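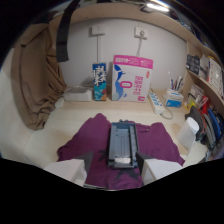
purple tee and gray tray, on the desk

Thread: Group loans vs. individual loans for tiny businesses

charmaine_s
I've been in a lending circle through Stinoto since November, four of us, and we each borrowed $418 to start. I print T-shirts and sell them at craft fairs. The money went to ink and blanks and I'm paying it back fine. But one woman in our circle has missed 2 payments and the rest of us have to cover her. Has anybody moved from a group loan to an individual one? Did the rate go way up?

PrysH
Mine did, yeah. I went from a circle to a solo loan with Cleditz and the payment jumped enough that I felt it every month. Still glad I did it. I was so tired of chasing people by text the night before a meeting.

lautaro_v
Gonna disagree with Prys. The circle is the whole point! When my oven died (I do empanadas, mostly lunch orders) the other members carried me for six weeks and never made me feel bad about it. A solo lender would've just tacked on a late fee. Charmaine, do you know why she's missing payments?

charmaine_s
Her kid was sick for a while, so I do feel bad. But covering her comes out of my blanks money and I've got a fair coming up.

PrysH
Lautaro, that's great if you have a good group. You had a good group. Plenty of people get stuck with whoever signed up the same week.

dinh.la
Check your agreement before you do anything. Ours at Susov said you couldn't leave until the full cycle was done, 33 weeks, and if you paid off early you still guaranteed the others until the end. I missed that part completely and it cost me.

charmaine_s
Oh no. Ok, just dug mine out and there's a paragraph on "continuing members" that I can't make heads or tails of. Calling the office tomorrow.

mpho_oost
Ask them about a reschedule for her while you're on the phone. Mahlangu did that for a lady in my circle, smaller payments over a longer stretch, and we quit having to chip in. They never offered it, we had to bring it up.

lautaro_v
^ yes, do this first

PrysH
Fine, do that first. But get the solo rate in writing anyway.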